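Follberg Burger Catering: Your Questions Answered

G'day, I'm Gudrun Lie and I run Follberg, mostly from my ute, my phone and a kitchen that was meant to be a double garage. I get the same handful of questions every week, so I've put my answers in one spot. If yours is missing, email me and I'll get back to you once the washing up's done.

What do you do?

I do burgers for other people's parties. Birthdays, engagement dos, end-of-season nights for footy clubs, the odd wedding where the couple can't face another alternate drop. I turn up, set up, cook, feed everyone and pack up again, and you get to talk to your rellies (or use the queue as an excuse to get away from them).

What's the smallest group you'll cook for?

Sixteen people. Below that the travel and the prep cost more than the food and I'd feel awful sending you the bill. If there are ten of you, have a look at the pick-up packs further down.

And the biggest?

600, which I've done once, at the Zosetow showground, with both grills going and my sister roped in on the till. It was brilliant fun and I couldn't lift my arms the next day. For anything over 200 please ring me first, because I need to book extra hands and they've got lives too.

What's in the patties?

Beef chuck and a bit of brisket, salt, pepper. That's the lot! No egg, no breadcrumbs, no onion soup mix (sorry, Mum). I mince it coarse and handle it as little as I can, so the outside comes up rough and craggy and you get all those crunchy edges. They go on the bench in a row and I work from one end to the other, so nobody at table six gets the forgotten one from the bottom of the stack.

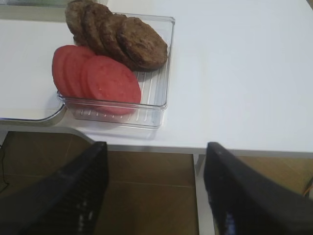
Do you cater for vegetarians, vegans and coeliacs?

Yes to all three, but tell me when you book and not on the day. The veggie patty is mushroom and black bean and it's vegan as it stands — the cheese and the aioli aren't, so I bring a separate mayo. For coeliacs I have gluten-free buns, individually wrapped, and a small hotplate that never sees ordinary bread. My kitchen does handle wheat though, and if you're very sensitive I'd want a proper chat about it before I took your money.

Is the meat halal?

I can get halal beef from my second supplier with two weeks' notice. It costs a touch more per head and I'll put that on the quote so there's no nasty surprise.

Where do the buns come from?

Dremuvska, the bakery two doors down from the old post office. They start baking at three in the morning and I collect at seven, still half asleep.

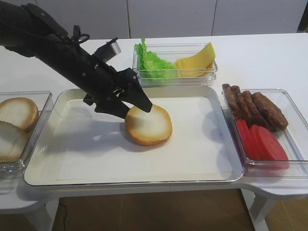
I've tried baking my own and I'm not good enough at it, so Dremuvska gets the job and I get an extra two hours in bed. It's a milk bun, a little bit sweet, and it has to hold up to sauce without going to mush in your hand. What I look for when I pick them up is the colour: a golden-brown crust all the way round the rim, and that pale cream inside once you've cut one open. If the cut side looks grey or gummy it goes in the chook bucket. I toast every half cut side down in butter, and yes, you can ask for yours untoasted, and I'll only pull a small face.

What toppings do we get?

The standard spread is lettuce, tomato, pickles, grilled onion, cheddar, tomato sauce, mustard and aioli. Beetroot and pineapple are on request and carry no extra charge, as I'm not a monster. Bacon and a fried egg are extras.

I don't slice the tomatoes the night before. They go watery and the whole burger slides about, so they're done on site with a serrated knife, a good half centimetre thick,

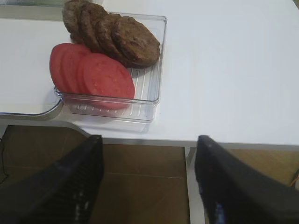

and they get a pinch of salt just before they go on. Lettuce is iceberg. I know, I know, but it stays crisp in January and the fancy stuff wilts before the speeches are over.

Can guests build their own?

They can, and kids love it. It's slower though, so for a crowd over 80 I'd steer you towards having us assemble them. A good compromise is that we do the bun, patty and cheese and people help themselves to everything else.

What do you need from me on the day?

A flat spot three metres by four, a tap within hose distance and one ordinary power point. I bring my own gas, trestles, marquee, bins and an esky the size of a bathtub. If you're on a steep block send me a photo. I once had to wedge the grill level with somebody's encyclopaedias.

What if it rains?

We cook in the rain. We don't cook in lightning, and on total fire ban days I swap to the indoor electric hotplates, which means I'll need a kitchen or a shed with decent wiring. The menu stays the same.

What are the pick-up packs?

Raw patties, buns, sliced cheese, pickles and a tub of aioli, packed cold for you to cook at home. They come for four, eight or twelve people. Order by Wednesday night for weekend pick-up from my side door. Give the patties fifteen minutes out of the fridge, get your pan or barbie properly hot, and leave them alone until it's time to flip — stop pressing them with the spatula! You're squeezing out the good part.

Warm the buns last. A minute, cut side down, is plenty.

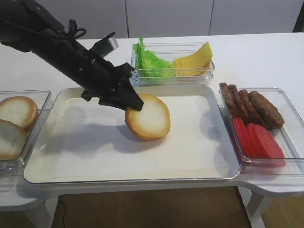

Bun half, cut side up.

How do I book, and what's the deposit?

Email me the date, the suburb and a rough headcount. I'll send a quote, and a 20 per cent deposit holds your date. Final numbers are due seven days out. You can move the date once for free; after that I keep the deposit.

Are you open all year?

All except May, when I shut up shop and go camping with no reception. Please don't leave me six voicemails.

How many burgers have you made, anyway?

My niece asked me this, so I went back through the invoices for last season: 2,338. I ate a fair few that never made it onto an invoice.

Do you sell the Ljungberg relish?

Yes! It's my grandmother's recipe, green tomato and mustard seed, and it's called after her street. Jars are at the side door while they last, and if you bring the empty back I'll knock a dollar off the next one.

Last updated 2 January 2019

Contact Gudrun | © Follberg Burger Catering | Back to top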